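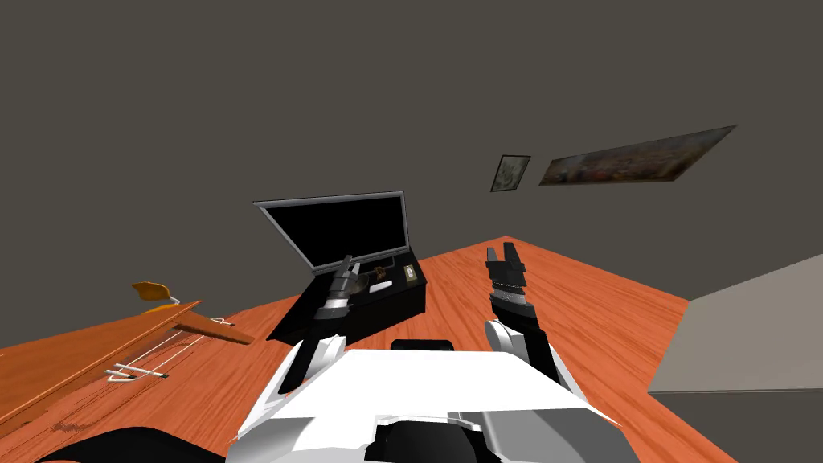
Looking after one cell: the two-arm bench at Relthorpe
Speaker notes, maintenance track, 26/06/2019
Slot is 20 minutes plus questions. Clicker is on the lectern.

Opening

Say who we are. Plutside runs the bench, Rankin did the original install, Vildale does our spare parts. One robot, two arms, one table. The talk is only about that cell. People with a line of forty robots will have other problems.

Ask how many in the room have a simulated copy of their cell. Then ask how many have updated it since February. Wait for hands.

1. The model and the bench

We keep a simulated cell next to the real one. Every change to the real cell goes into the model first. That covers table height, arm mounts, finger type and anything fixed that an arm can reach.

The rule is that the model gets changed, the motion gets run there, and then somebody signs the sheet. After that you may touch the bench.

Point out the view from above the torso. We set up from this view because it matches the head camera. A side view makes clearances look better than they are. Lost a fingertip that way in the first month. Tell that story short.

2. Table position

Table is set off the chest plate, not off the floor. The floor at Relthorpe slopes. First install measured from the floor and the right arm was always a little low.

Check with the gauge block, left then right. If the two sides disagree, stop and look at the feet before changing any numbers in the controller.

Most table faults we have logged were a foot that had backed off. Lock nuts fitted now.

3. Grippers

Two fingers each side. Rest pose is open, fingers up, forearms out in front. Anything reaching down at rest is a fault and the operator calls it.

Left side does the close work at the open case. The lid is the thing to watch. It stands up behind the box, so a straight reach toward the back of the case takes the wrist at the lid. Approach from the front, lift, then go over.

Small parts inside the case are the reason we care about finger wear. A worn pad will still hold a board. It will not hold a small flat piece.

Pads are swapped every 2000 grips. We tried running them to failure and the failures came in batches, usually on night shift. Swap both fingers on a hand together. Write the date on the bag, old pads go back to Vildale.

4. Wrists

Wipe down at the start of shift, dry cloth. No spray near the wrist joint. If it needs solvent, put it on the cloth away from the arm.

Grease at 400 hours. The book that came with the cell gives a longer interval. Our dust is bad, from the wood, and we shortened it after the second noisy bearing.

Listen to it. Turn the fan off and run the slow wrist roll. Play the two clips here, good one first. Check room sound beforehand, the difference is hard to hear on a laptop.

5. Zero check

Both arms to the zero marks, read the offsets, write them down even when they look fine. The left shoulder drifted for weeks and each single reading was inside limits. We only saw it when the readings were put in a column.

Whole check takes some 88 seconds once the arms are warm. Cold start, let them cycle first.

Do not re-zero to make a reading go away. Find out what moved. If something was hit, say so on the sheet. No blame for that here and the sheet says so at the top.

6. After a crash

Power off, brakes on, take a picture before moving anything. Then back the arm out by hand with two people. Check fingers, wrist, forearm cover, in that order. Covers are plastic and a crack near a screw will catch the cable.

Run the same motion in the model and see if it hits there too. If it does, the program is wrong. If it doesn't, the model and the bench no longer agree, so go back to section 2 and measure.

Last year we had 162 stops in the log. Skip the breakdown chart if running late, it's in the handout.

7. What we would change

Quick-release pads from day one.
Longer cable loop at the left shoulder.
A printed gauge for lid angle, instead of judging it by eye.
One owner for the model file. We had three copies for a while and two were wrong.

Questions

Likely to be asked about cost. Give the pad and grease figures from the handout, refer the rest to Rankin.
Likely to be asked about gloves on the fingers. We tried them, they twisted, we took them off.
Blank check sheets are on the table by the door.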